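Iltar Denim Rework Set
Section 4: Opening a seam and taking off a back pocket

Read this section through once before you cut. The steps apply to men's and women's jeans in any wash. Stretch denim needs a lighter hand, covered in Section 6.

What you need
– The jeans, washed once without softener and fully dried
– A utility knife with a fresh blade
– A pair of knit work gloves
– Tailor's chalk
– The Pilero cutting board from the set (19 inches wide)

Laying out the jeans
1. Choose a flat surface long enough for the whole leg. A table is best. A firm bed will do if the board goes inside the leg before any cutting.
2. Empty all pockets and close the zipper.
3. Lay the jeans out lengthwise with the back pockets facing up. Smooth the legs from the waistband down to the hem.
4. Put on both gloves.

CAUTION: A blade goes through one layer of denim easily and will mark whatever is under it. Woven mats, sheets and mattress covers are not a cutting surface.
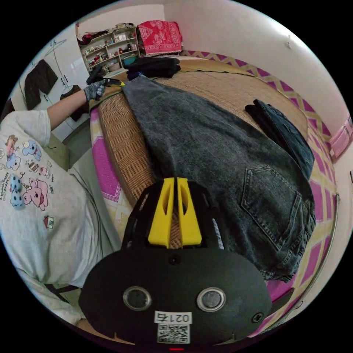
4.2 BACK POCKETS

Most back pockets are held by a double row of stitching. Work on the outer row first.

1. Chalk around the pocket so you can find its position later.
2. Slide the blade out one click only. Lock it if your knife has a lock.
3. Lift the top corner of the pocket with your free hand and cut the first few stitches from the side. Keep the blade flat to the fabric.
4. Continue down the side, across the bottom and up the other side. Always cut away from the hand holding the fabric.
5. Repeat for the inner row.
6. The top corners may have a rivet or a dense bar of thread. Cut the thread a little at a time. Leave rivets for the pliers (Section 5).
7. Retract the blade before you put the knife down.

Note: Pull out loose thread ends with tweezers. Steam the pocket area for 13 seconds and brush it – most needle holes will close up.

Note: Knit gloves help with grip but are not cut-proof unless marked as such.

Replacement boards are sold singly, part no. 168.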